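17 mai

Levée tard, café avalé debout. Les brochettes pour ce soir — 35 à monter et Esperanza qui arrive à 15 h. Pas commencé la marinade. Retrouvé le paquet de piques en bois derrière les bocaux, ouf, je croyais les avoir finies en septembre. 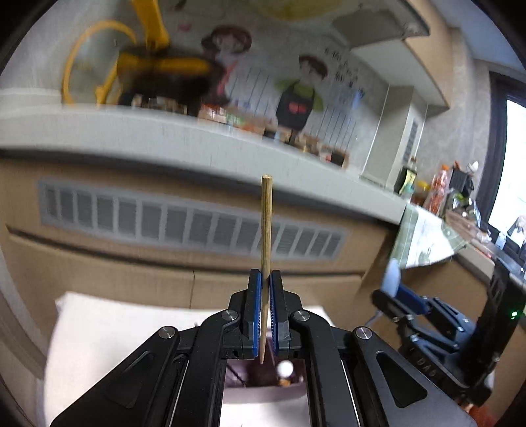 Une pique, côté cuisine. La fresque au fond.

Poulet : 800 g, pas assez, redescendre chez Brudier avant midi. Prendre aussi des citrons, du cumin. Et du charbon !! Le plan de travail est encore encombré, pots, bouteilles, tout ça à pousser pour poser les plats. Passer un coup sur la grille d'aération aussi, elle prend la poussiere.

Faire tremper les piques une demi-heure — l'an dernier elles ont brulé. Rappeler maman. Plus le temps, j'y vais.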